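Can a robot clear and wipe a table yet??

Ulow
My desk is a mess every night. Is there a machine that does it start to finish, no babysitting? Budget isnt huge.

kowalchuk53
No. Vacuums yes, tables no. Wait a few years.
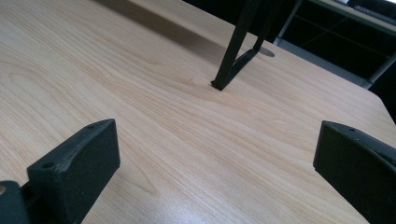
Triretti
Depends what you call clearing. Picking up a cup – fine, mostly. Wiping is harder, it has to go around whatever stays put. Something like that black stand with the thin legs is a pain, and glare on a pale wood top can fool the camera too. We tried 17 wipe runs at the shop, 164 seconds for the slowest. I do it quicker with a rag. Wouldnt buy one for teh house yet.

Filed under: Home Tech > Robots & Gadgets
Contact | © 2024 Mernent | Back to top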